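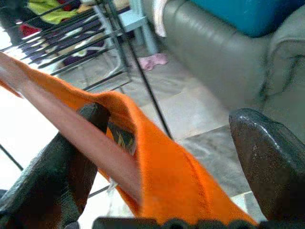
4.2 The open day at Clekusdale

Figure 3. Orange cloth between the gripper fingers, from the wrist camera, with the drying rack and the sofa behind.

I'll say right away that the open day was my favorite part of the whole study, and also the part I was most nervous about. Up to then we had run the laundry task with only the two of us in the room, me and Konrad Chmielewska, and we both knew by habit where to stand and when to keep quiet. Visitors don't know any of that (and why should they?). They lean in, they ask things halfway through a grasp, and they bring kids.

We ran the demonstration in January, in the living room we use for the home trials, and we kept the furniture as it was. I had wanted to clear more floor space, but Waldemar Krajewska talked me out of it, and I'm glad she did. People kept telling us it looked like their own place on wash day, and that got them talking about their own chores, which was exactly the kind of comment we were hoping to write down!

The task was the same one described in Section 3: take one piece of clothing or cloth at a time and move it to where it belongs. We let visitors watch the wrist camera feed on a laptop next to the sofa. I had thought of the feed as a debugging tool and nothing more, so I was surprised by how many people ended up watching it instead of the arm. Soft knits were the crowd favorite. In Figure 3 the orange cloth is folded over the left finger and hangs down into the gap, and the pale band along it is smeared by motion. That blur matters for us, as our edge detector (the Divlow module, see Section 2) was tuned on much calmer views than this. Notice that the right finger stays fairly sharp, so the whole picture hasn't gone soft, just the fabric.

Bright floors were our other headache. The tiles go nearly white on the left side of that same view, and Konrad had warned me about exactly this kind of washed-out patch when we picked the room. We left the lighting alone for the visitors and fixed the exposure setting later, so please keep that in mind when comparing these runs with the ones in Section 5.

Waldemar collected the remarks on paper cards, with 3 short questions on each, and typed them up that same evening. The question we heard most was whether the robot minds what the clothes are made of. My answer was yes, very much, and then I'd go on too long about stretch and friction until somebody rescued me. A retired tailor from Punenska told me we were picking knits up "like a man who has never ironed," and she showed me with her own scarf how she'd pinch closer to the seam. We added her grip to the list of candidate grasps, and it appears as the seam pinch in Table 2.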